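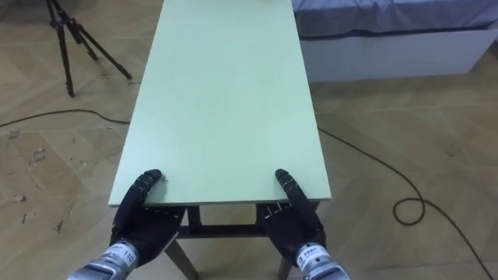
Rearranging a shared study room: report on our group project
Group members: Adel Erraji, Yichen Lei, Itzel Villalobos, Daryna Kostiuk
Supervisor: Dennis Mottram

1. Background

The study room at Horna is used by two groups of students, and both groups complained in August that the long green table was in the wrong place. It stood across the way to the window, and who wanted to pass had to go sideways. Our task was to find a better layout with the furniture we already have – buying new things was not allowed.

2. Method

First we measured the room and drew three layouts on paper. Yichen made the drawings and Itzel asked the users which one they preferred. Layout 2 won, with the table along the inner wall. Mr Mottram asked us to write down also how the table should be moved, so that the next group can repeat it.

The table is long and light in colour, so we made these rules for it:
Clear the top completely before lifting.
Hold it at both ends, never only in the middle.
Lift the legs over the parquet, do not drag them.
Agree on the direction before the first step.

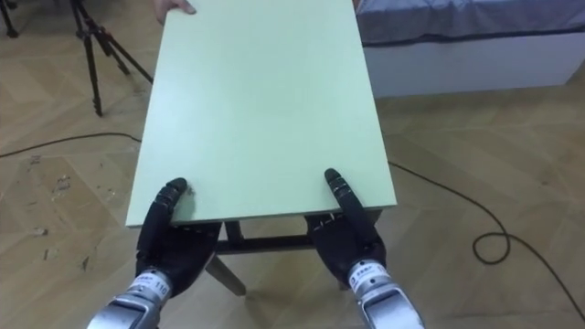

Figure 1. The green tabletop held at its far and near ends.

3. Results

The table now stands along the inner wall and the way to the window is free. Daryna checked the floor at the old place and found no new scratches. The top has small specks, and we could not agree if they are paint or dirt. We noted them in the furniture list. 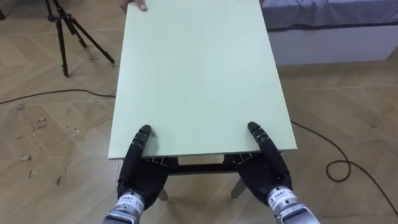 One problem remains. At the new place the socket is behind the table, and a person with a laptop must reach under the crossbar to use it. Adel proposed an extension lead fixed to the wall, but we must first ask the house office for permission.

4. What we would do differently

We should have asked the users before drawing. One of our layouts was useless from the beginning – it blocked the cupboard door, and every user saw this at once.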